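Andach Manuals > Vekesley Bench Arm > Faults > Dropped items

Contents Set-up Daily use Faults Spares Contact

7. When the arm lets go

The Vekesley will, sooner or later, drop something. Our test arm managed 3,917 lifts before its first breakage, a mug belonging to Rhiannon Powell, and has been less careful since.

7.1 Straight after a drop

1. Press STOP. Do not try to catch anything. The arm does not know you are helping.
2. Wait 5 seconds, then switch off at the wall.
3. Pick up the pieces in thick gloves, and look inside the rack as well.

CAUTION: Green lights mean the arm has power. They do not mean it has a good grip.

7.2 Checking the grip

4. Switch on and choose SLOW HOLD. Hand the gripper a mug you do not love.
5. Let the arm hold it over the dish rack, clamped by the base with the open end towards the arm. If it slips at all, go to 7.3.

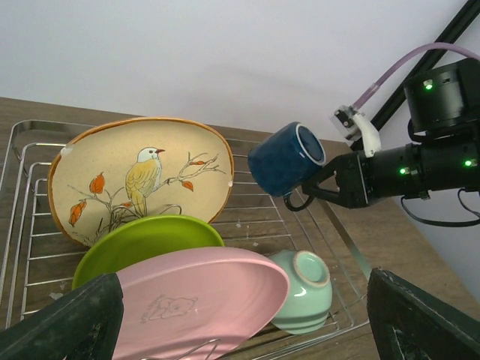
7.3 Resetting the fingers

6. Switch off. Wipe both fingers with a damp cloth and dry them. Washing-up liquid is the usual culprit.
7. Set GRIP to 200 and repeat step 4.
8. If it still slips, fit new Indov finger pads. They are due every 3,000 lifts anyway, whatever the counter claims.

NOTE: Chips already in your plates are not covered by the warranty. We do ask.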